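2021年3月26日 讲稿备注（口头用，不发给听众）

题目：座席租册与建筑史：坎杜明（Candumine）教区教堂的一组材料

时长按四十分钟控制。前五分钟讲材料，中间讲方法，最后讲祖雷塞尔（Zuresel）分堂。提问放在结尾，中途不停。

## 1. 材料

- 租册一种，两本，硬皮装订，第二本书脊脱落。
- 堂务会会议记录，与租册年代部分重叠，缺两段。
- 工料账单散页，夹在第二本租册后面，无编号。
- 教堂平面图一张，有比例尺，无作者，无年份。

先说清楚租册是什么。堂内长椅按座席编号，租户按季交费，册上记编号、户名、应交、实交、欠额。不租的座位留给来客和穷人，一般在后部或楼座，册上只写“免”，不写人名。

编号从1到144，中间没有跳号。这一点后面要用，讲慢一点。

租册原本是收费用的，记账人不关心建筑。正因如此，他在编号、位置、价格上的改动都和实际座位对应：座位拆了，就收不到钱，账上必须销掉。会议记录里常见“拟改建”“准予施工”，但准了不等于做了。两种材料冲突时，我以租册为准，理由在第三节。

## 2. 读法

三个步骤，按顺序讲。

第一步，把每季的租册誊成表，一行一席。誊录时保留原拼写，户名不合并。同一户前后可能有三四种写法，合并放在第二轮做，合并依据另列一栏。

第二步，标出价格变动。价格有两种变法：全堂统一调价，或者局部几席单独调。统一调价和建筑无关，多半是堂里缺钱。局部调价才值得看。

第三步，把局部调价的席位落到平面图上。如果落点相邻，就去查同一季度的账单和会议记录。
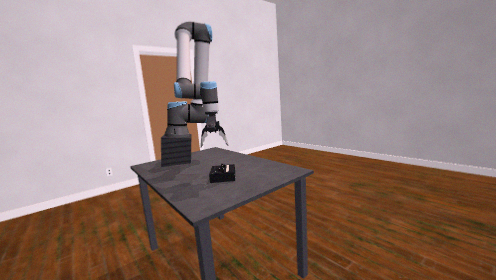 举一例。北侧廊靠墙一列，某年第三季起全部降价，降幅一致。会议记录前一季有一条，说北墙窗下渗水，请石匠看过。账单里有石灰、铅皮和两名工匠的工钱，日期是9月。三处材料对得上，可以判断降价与墙体渗水有关。修好以后价格没有回到原位，原因不详，不要在这里展开。

反例也要讲。讲坛附近有三席涨价，我起初推断讲坛移过位置。后来奥尔绍娅·塞凯赖什（Orsolya Szekeres）核对了堂务会的通信底稿，指出涨价的三席是换了宽椅，讲坛没有动过。租册上看不出椅子宽窄，只看得出钱。这个错误保留在讲稿里，用来说明单看落点相邻不够。

（如果时间紧，反例保留，北侧廊那例缩短。）

## 3. 为什么以租册为准

- 会议记录由书记事后整理，有时一次补写几次会议，日期不可靠。
- 账单只记付了什么，不记没付什么。工程中途停下，账单上表现为空白，与散失无法区分。
- 租册每季结算一次，由两人签字，签名可以逐季比对。

需要承认的限制：免租席不收费，所以后部和楼座的改动在租册里几乎没有反映。楼座何时加建，靠租册定不下来。目前只能从平面图上的柱位往回推，而平面图本身没有年份。

另有一个旧说法，称本堂主体建于1668年。出处是一本二手的地方志，地方志没有注明依据。我查过的材料里没有一件早到那个时候，既不能证实，也不能否定。讲到这里只说“未见原始依据”，不要说“错误”。

## 4. 管风琴款项

听众里可能有人关心风琴，单列一节，四分钟以内。

风琴由格罗洛农（Grolonon）琴坊承造，合同正本未见，只有堂方抄件。抄件写明音栓22个，两层手键盘，脚键盘一排，风箱置于塔楼底层。总价483镑，分三期付：签约、运抵、验收。

第三期拖欠。租册上的反映是全堂加收一季的“琴费”，按席摊，不按户摊。租两席的户交两份。欠琴费的户另用一个十字记号标出，记号集中在南侧廊后半段，和平时欠租的分布不一样。平时欠租散在各处，看不出规律。

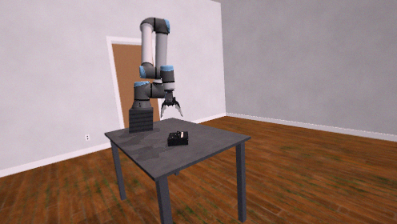 南侧廊后半段为什么集中欠琴费，有两种解释。

一是位置。琴箱装在西端楼座，伸出的部分遮住南侧廊后半段的光，租户有理由不满。会议记录里有一句“南侧诸席诉暗”，没有下文。

二是户籍。这一段租户有一半以上住在萨勒居尔（Sarıgül）庄一带，路远，冬季常缺席，平时按时交租，对额外摊派不认。

两种解释不互斥。我倾向第二种，依据是第二年免去琴费以后，同一批户照常续租，没有换席。如果主要问题是光线，应当看到有人申请往前调。册上没有一条调席申请来自这一段。

注意措辞：用“倾向”，不用“证明”。

## 5. 祖雷塞尔分堂

分堂的材料少得多，没有租册。原因在章程第一条：全部座席免费。经费来自母堂拨款和募捐，账目并在母堂账内，混在“杂项”下，需要逐条挑。

可以确定的：

- 分堂先租用民房，后建专用堂舍。
- 堂舍地基费用由母堂预支，后以募捐抵还，抵还记录完整。
- 旧长椅有一批从母堂运去。母堂租册同一季销去两列编号，次季以新号补上，总数不变。

最后一条回到第一节的问题：编号连续，不代表座位没有换过。记账人习惯补号，总号数是守恒的，实物却不是。所以使用任何一季的租册以前，先查前一季有没有销号。我在第一轮誊录时没有设“销号”一栏，后来返工，重看了两本全部。

未能确定的：

- 分堂堂舍的朝向。现存两份描述互相矛盾，一份说门朝街，一份说门朝院。
- 分堂有没有自己的钟。账上有一笔“绳”，别无旁证。

## 6. 提问备用

**问租册能否代表信众总数。** 不能。租席人以户主登记，家属不记名，免租席无记录。

**问女性租户。** 有，多为寡妇续租亡夫席位，户名后注“遗孀”。独立起租的也有，数量需要回去查表，现场不报数。

**问货币换算。** 不做。只在同一本册子内部比较价格高低。

**问平面图断代。** 纸张没有做过检测。图上标有风琴位置，所以不早于签约；标注的座席编号仍为旧号，所以不晚于那次销号。区间可以给，年份不给。

**问材料能否查阅。** 第一本可以预约，第二本书脊待修，暂不出库。散页账单的临时编号由塞凯赖什编定，引用时请注明“临时”，正式编号以后会变。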